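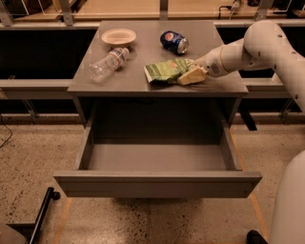
Gripper down on a pale yellow, sponge-like block and the edge of the crisp bag. Drawer open and ready.

Progress on the desk-clearing build at the Karpenko workshop. The job is simple to say: take what's on the desktop and put it in the drawer. I've been on it since July, mostly evenings.

Marta Tkachuk did the wiring and the joint limits. I do the grasping code, which I've called Dustetti because the folder needed a name.

Soft things are the hard part. A can keeps its shape, so you work out where the sides are and close on them. A crisp bag folds differently every time you touch it.

It's worse when two things overlap. The code used to draw one outline round the pair and aim for the middle of it. I now split the outline by colour first, then pick a grip point on one piece only.

Closing speed is down to 60 per cent of what we started with. Slower, but the bag doesn't shoot out sideways as much.
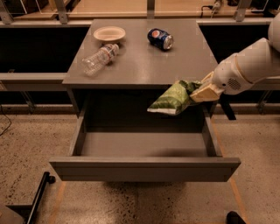
Crisp bag in the gripper, over the right-hand side of the drawer. Bottle, can and bowl still on the desk.

Results from the last full set: 79 per cent of grasps held as far as the drawer. Most of the misses were the bottle. Clear plastic gives the depth reading very little to work with.

The release point is a fixed spot for now. Veronica Cârstea wants it to look for a free patch in the drawer and I agree, but that comes after the bottle.

Two jobs left on my list: a better grip on the bottle, and getting the arm to shut the drawer when it's done. Will post the settings file once I've tidied it up.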